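**Equipment planning: second two-arm station**

**procurement_desk** — Aug 8, 2026
The department requests comment on the proposed purchase of a second two-arm station for table-clearing work. Delel has quoted a delivery time of 7 weeks. Hastton has not yet replied.

The table work as it stands:

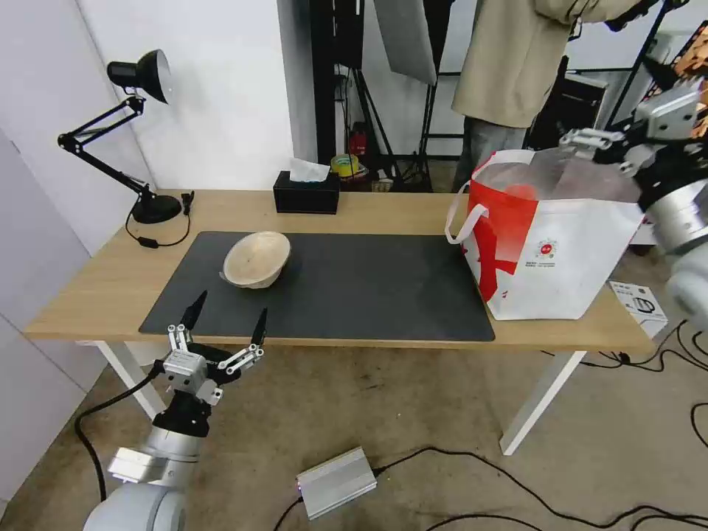
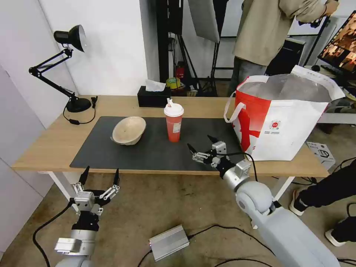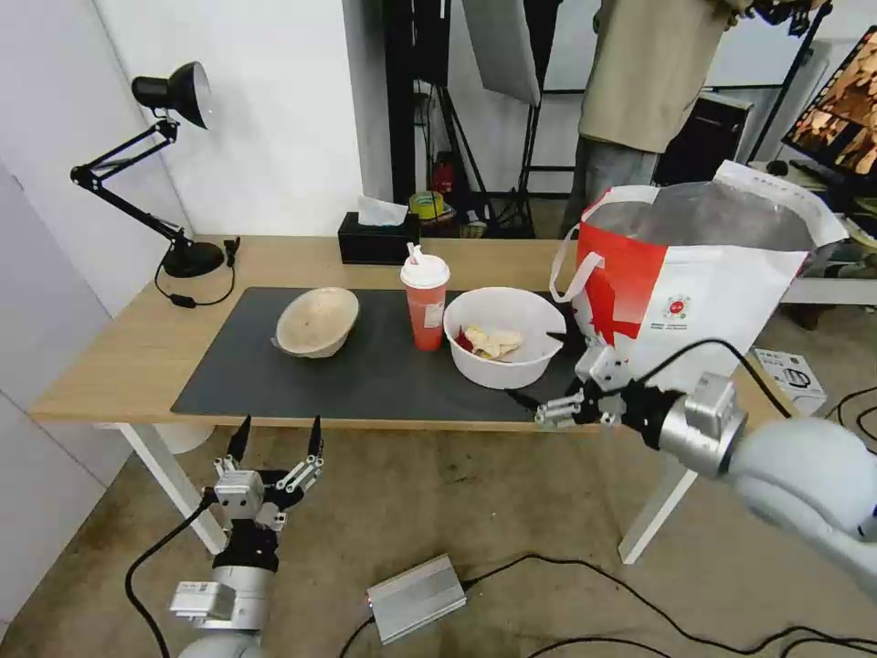
The budget should cover 2 hands per station and one spare. Please send objections before the order is placed.

**bench_lead_4**
I do not support a single spare. Fingertips and cables should have their own budget line. In July we submitted 25 part requests, all charged to general supplies.

**mkt_ops**
I disagree. Zereo includes fingertips in its service plan, and a separate line would pay for them twice.

**bench_lead_4**
The plan excludes cables — please see the second page.

**procurement_desk**
Noted. Cables will be listed separately. The fingertip question remains open until Hastton responds.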